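Helpers and learners wanted for the Lakurar arm club

Posted 5/4/25 by Kgomotso Steyn

We're looking for new people to join the Lakurar arm club for the coming season, and if you have ever stood outside our door on the Ovville road wondering whether you were allowed in, please take this as your invitation! The club has been running long enough now that the kettle has its own shelf, and we have places for 8 new members.

Most of what we do is tabletop work with pairs of arms. You learn to guide them through small everyday jobs (picking up, putting down, tidying, sorting, passing from one side to the other), and then you learn how to turn what you did into something the arms can try by themselves. It is slow at first and rather absorbing after that. Wian Modise looks after the software side and is very patient with people who have never typed a command in their lives, and I look after the tables, the tools and the timetable.

In November we take a team to the Górecki Cup, a student competition for sorting and packing, and this year we would dearly like to send two teams instead of one. Our entry last time was called Amby, and it came home with 409 points and a lot of good ideas for what to do differently. The new group will be starting from Amby's notes, so you won't be facing a blank page, though you're very welcome to tear some of those pages up. 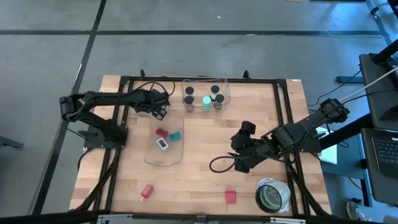 Do I need to know how to program before I join?

None of our members is expected to, and about half the work in a season has nothing to do with code. There's planning the tasks, setting out the objects, keeping the log and repairing what needs repairing, and Wian teaches the programming from the very beginning to anyone who wants it.

We'd love to hear from school leavers, college students, people changing jobs and people who have retired and miss having something to fiddle with. You should be 16 or over, able to come to most evening sessions, and happy working in a pair, as each pair of arms is shared between two people. Sessions last 2 hours, with a break in the middle that does tend to stretch. If stairs are a trouble, tell us when you write and we'll open the yard entrance for you, as it's level all the way in.

The fee is £10 for the season and covers parts, tea and the competition entry. If that's difficult just now, say so in a line and we'll leave it at that, with no forms to fill in. Please wear closed shoes and tie back long hair. Laptops are provided, but you can bring your own if you prefer it.

To apply, send a short letter or email to the club office, marked for Kgomotso, telling us a little about yourself and one fiddly job at home you'd gladly hand over to a machine (mine is matching socks). We don't need a CV. Everyone who writes will get a reply, and we'll ask you along to an open evening first so that you can have a go with the arms and meet the rest of us before making up your mind.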